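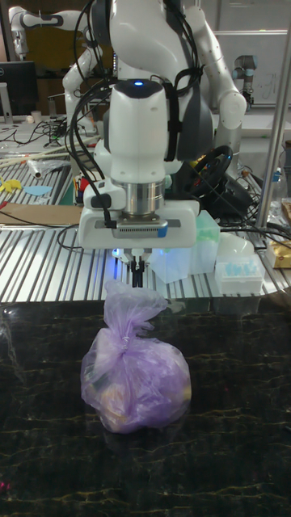
Mantenimiento de la pinza paralela en la célula Clestau

Ficha de equipo. Revisión 4/25/18

La célula Clestau se suministra para la manipulación de envases flexibles cerrados: bolsas de película fina con cuello retorcido y atadura. La toma se hace en vertical, con los dedos orientados hacia abajo y centrados sobre el cuello. El cuerpo de la bolsa no debe utilizarse como punto de agarre.

Configuración de serie

Brazo: Sartori, carcasa blanca, cableado exterior sujeto con bridas
Pinza: paralela de dos dedos, accionamiento eléctrico
Dedos: Wondham, color negro, intercambiables
Unión muñeca-pinza: brida cilíndrica metálica
Superficie de trabajo: tablero liso, a elección del cliente

Cambio de dedos

Los dedos se sustituyen siempre por parejas. Con el brazo en posición de servicio y la alimentación de la pinza cortada, se aflojan los tornillos de cada dedo y se retira la pieza hacia abajo, sin hacer palanca contra la guía. Antes de montar el recambio se limpia el asiento con un paño seco que no suelte fibra. Los tornillos nuevos se aprietan a 2 Nm, alternando un lado y otro.

Terminado el montaje, se ejecuta la rutina de cierre en vacío durante 20 ciclos. Si los dedos no cierran paralelos, se desmontan y se repite la limpieza del asiento; no se corrige la desviación por software.

Ajuste de altura sobre el cuello

La altura de aproximación se mide desde el punto más alto del cuello hasta la punta de los dedos. El valor de fábrica es de 5 mm. En bolsas con la atadura muy alta conviene aumentarlo, para que los dedos no la empujen al abrirse. El ajuste se guarda por receta – no es global – y se pierde si se restaura la configuración inicial.

Cableado de la muñeca

El mazo debe formar un bucle libre junto a la muñeca. Un bucle corto tira del conector en los giros amplios; uno demasiado largo puede rozar el tablero. Las bridas se revisan en cada parada programada y se cambian si presentan grietas o han perdido tensión.

Tableros brillantes

Las superficies oscuras y pulidas devuelven reflejos que afectan a la detección de películas translúcidas. Se recomienda luz difusa y recalibrar la cámara tras cualquier cambio de tablero.

Recambios

Juego de dedos Wondham con tornillería, bridas para mazo exterior y brida de unión. Pedidos a través del almacén de Ilcombe, indicando el número de serie de la pinza.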